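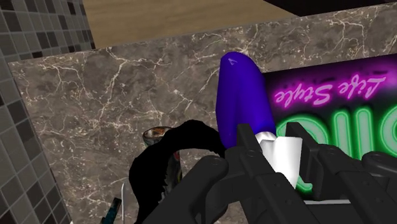

How did we decide what counted as a successful grasp in the student trials?
We counted a grasp when the object stayed between the fingers until the end of the episode and was still the object the student had been asked for. The second half of that rule was added in August, after the first half proved too generous.

4.2 Simulated kitchen tasks

The simulation work was carried out by the robotics club at Drelusville, which meets on Tuesday evenings and has done so for longer than it has had any robots. Each pair of students was given the same simulated arm, the same two-fingered gripper and a cluttered worktop on which to embarrass themselves. The pairs wrote their own grasp planner, which could be as simple or as grand as they liked. Most began grand and grew simpler as the evenings went on.

Figure 3 shows a view from one of the rendered worktops, with the gripper closed on the white collar of a purple object. The marble-patterned surface was popular with the students and unpopular with their edge detectors. Pale veins run all over it, and a planner that looks for outlines will find a great many of them there. One early planner from the Allavine pair spent a whole session trying to pick up the worktop. We kept the surface in the set, over written objections.

The glowing sign was kept for much the same reason. Pink and green neon spreads a haze over whatever is near it, and several planners treated the haze as something solid. Thenmozhi Iyer's fix was to throw away any region that was brighter than a set limit before looking for edges. It took her ten minutes to write and saved the other pairs several weeks, once they could be persuaded to borrow it. Club pride being what it is, they could not be persuaded for some time.

Each planner was run for 600 episodes, split over 20 layouts. The layouts were drawn up by Miłosz Brzozowska, who has a gift for putting things where they will be most annoying. He was asked to leave a clear path to the target in every layout and did so, in the sense that a path could be found by a person with patience and a pencil. Objects were allowed to overlap in the view, and the furry black item in Figure 3 was placed by him with some care. Its ragged outline gave the planners no clean edge to work with, and two of them refused to go near anything beside it.

The views themselves were tilted, sometimes to the point where lettering came out upside down. We had expected this to be the hardest part of the task. The students' code, having no opinion on which way up the world should be, coped with it very well. The students coped less well and were often seen reading their screens with their heads on one side. We would advise other clubs to allow for this when choosing chairs.

Parts such as the collar turned out to be the favourite place to grip. No planner was told to prefer them. Two pairs arrived at the idea on their own and each accused the other of copying, a dispute that was settled by comparing the code and finding that both versions were wrong in quite different ways. The shared idea was then rewritten as a single routine, named Cleno for reasons the club has declined to put on paper, and it is the version used in the next section.

We did not tune the friction between finger and object after the trials had begun, although we were asked to at nearly every meeting. The Wilczyńska pair submitted a graph in support of their request. The axes had no labels, and the request was turned down.

Figure 3. Rendered worktop view: the gripper holds a purple object by its white collar, with the neon sign behind and the furry black object to the left.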